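Folding terry towels so they stack

These notes cover plain terry bath and hand towels, the thick looped kind. Thin kitchen towels and waffle weave behave differently and can be folded any way you like. The method is the one we use for the linen shelves at the Clellard guest rooms in Toltudport, where the shelf is narrow and a bad stack falls over by noon.

## Before you start

The towel should be fully dry. Terry holds water in the hem long after the loops feel dry, so pinch the hem between your fingers and check it separately. If it feels cool, hang the towel another hour.

Clear a flat surface at least as wide as the towel is long. A bed works, but a table is better because you can press down on it.

## Find the hem

Pick the towel up by one short end. The hem is the flat, dense band with no loops. On a striped towel it's often a darker shade than the rest, which makes it easy to find in a full basket. Run your hand along it to one corner, then run the other hand to the opposite corner. Don't grab the towel by the middle. The loops stretch if you do that every week, and you end up with pulled threads.

Hold both corners at shoulder height and snap the towel once, downward. One good snap lifts the loops and takes out most of the creases from the dryer. 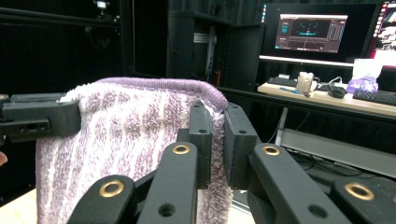
If one side still bunches, lay the towel down and smooth it from the center out with the flat of your hand. Work toward the long edges first, then toward the hems. Pulling on a single corner will only move the bunch somewhere else.

## The fold

1. Lay the towel flat with a short end facing you.
2. Fold one long side in, to a third of the width.
3. Fold the other long side over it. Line up the edge with the fold, and press.
4. Bring the near hem up to the far hem. Leave it short by the width of a finger - the bulk of the fold takes up the difference.
5. Fold in half again. For a bath towel on a shallow shelf, fold in three instead.
6. Press down with both palms and let go. If it springs open, the first two folds were uneven.

Stripes help here. If they run straight along the folded edge, the towel is square. If they drift, open it back to step 2 and start again from there.

## Stacking

Put the rounded fold toward the front and the hems toward the back. Stack no more than 3 bath towels on a wire shelf. On a solid shelf you can go higher, but the bottom ones flatten and come out stiff. Put clean towels at the bottom of the pile and take from the top, so they all get the same wear.

We keep the bath size and the hand size in separate stacks. Mixed stacks lean.

## Pulled loops

Snip a pulled loop level with the others using small scissors. Don't tug it. Terry is woven, so cutting one loop won't start a run. A loose thread at the hem is another matter - stitch that down before the next wash.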